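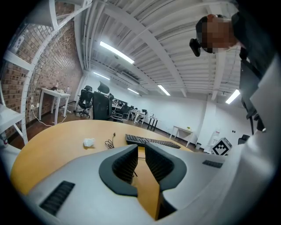

How do you store a keyboard with a long cable without wrecking the cable?

Posted by deskbound_pat

I share a work table with other people, so at the end of my shift the keyboard has to come off it and go in a drawer. It is a plain wired keyboard, full size with the number pad, and the cable is far longer than I need. The computer sits almost next to it.

What I have been doing is wrapping the cable around the keyboard the long way and tucking the plug under the last turn. I did this with my old one as well and after 7 months it started cutting out whenever I moved it. The wire had gone stiff and kinked right where it comes out of the case. I replaced it and I would like this one to last.

If I don't wrap it, I get a knot the next morning and the cable ends up in the middle of the table where everyone puts their drinks. I don't want to buy a wireless one. The drawer is wide but not deep, and there are other things in it.

So, what is the right way to coil this, and is there some kind of clip or tie that is worth having? Also, how do you clean crumbs out before putting it away? People eat at this table.

Reply from wekberg_helpdesk_guy

Don't wrap it around the keyboard. The sharp bend where the wire leaves the case is what killed your old one. Get a Velcro tie. Done.

For crumbs turn it over and shake it.

Reply from marlow_street

I look after the desks in a shared office in Wekberg and this comes up all the time. We put away over 1,000 keyboards in a year if you count every evening, and most of the failures I see are in the first few inches of cable.

This is how we do it.

Unplug at the computer end first, holding the plug and not the wire. Lay the keyboard flat on the table with the cable toward you. Leave the first hand's length of cable alone. It should come out of the case straight or in a wide curve and never be folded back on itself.

Start coiling after that. Make loops about as wide as a saucer. On each loop roll the cable a little between your thumb and finger so it lies flat. If it fights you and makes a figure eight, let it, and don't force it into a circle. A new cable remembers the shape it had in the box and takes a week or two to relax. You can help it along by laying it out straight overnight somewhere nobody will trip on it.

Tie the coil in one place, loosely. We use the Kassa fabric ties, the narrow ones, and they stay on the cable when you open them so they don't get lost. A twist tie from a bread bag works too but take the paper kind, the bare wire kind cuts in. Rubber bands go sticky and leave a mark.

The coil then goes beside the keyboard in the drawer, or on top of the number pad if there is no room. Don't put anything heavy on it. 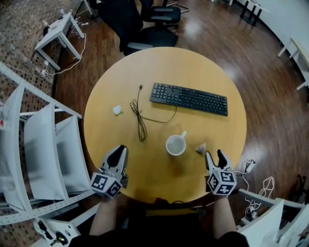
Before any of that, clear the table. Cups are the biggest problem with a loose cable, more than wear. A round table is worse than a desk for this, as there is no back edge to push the wire over and it ends up lying across the top. With a white mug near the keyboard, a little still left in it, and the cable in a loose tangle beside them, take the mug away first and then deal with the cable. The plug can catch a cup handle when you pull the wire toward you. Used tissues and scraps of paper go in the bin at the same time or they end up in the drawer.

For crumbs, unplug it, tip it and tap the back with your palm, then run a dry paintbrush between the rows. A slightly damp cloth for the tops of the keys, wrung out well. Don't spray anything on it directly.

If you never need the full length, keep most of it coiled and tied while you are using it as well, and let out only what reaches the computer.

Reply from etden77

Agree with the above. I would add that you can put a strip of tape on the drawer bottom to mark where it goes, then other people will leave the space free. Mine is a Lolau and the cable is very stiff, I gave up on loops and just fold it in long soft bends with one tie in the middle. Three years so far.

Comments

The bit about leaving the first hand's length alone fixed it for me, thanks.

Does this work for mouse cables too?

Yes, same thing, just smaller loops.

I still wrap mine around the keyboard and it has been fine.

Tried the bread bag tie. It came off in the drawer, so I'm going to get the fabric ones.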